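Kornik Sealer 8
Driveway and parking lot sealer, 29 lb pail

Kornik Sealer 8 is a water-based coating for asphalt that has been down for at least one season. It goes on with a brush or squeegee and dries to a dark, even finish. We stock it in black and in slate gray, the second being the closer match for older pavement.

One pail covers about 350 square feet on a smooth surface. Rough or open asphalt takes more - order an extra pail if you can feel loose grit underfoot. Most driveways need two coats. Leave 8 hours between them.

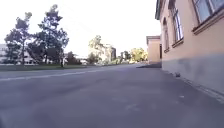
Sweep first, then wash off oil and let the surface dry completely. Cracks wider than a pencil should be filled with Rutska Crack Filler the day before. Air temperature has to stay above 50 degrees overnight, so in northern areas we stop recommending it after September.

Painted lines will be covered. Restripe with Lambert Line Paint once the second coat has cured.

Shipping
Pails ship by ground from our Kanier warehouse. Do not let them freeze. Orders over 4,000 lb go by freight and need a loading dock or a lift gate.

For bulk pricing and color samples, ask for Rommel Padilla at the trade desk before 2 p.m.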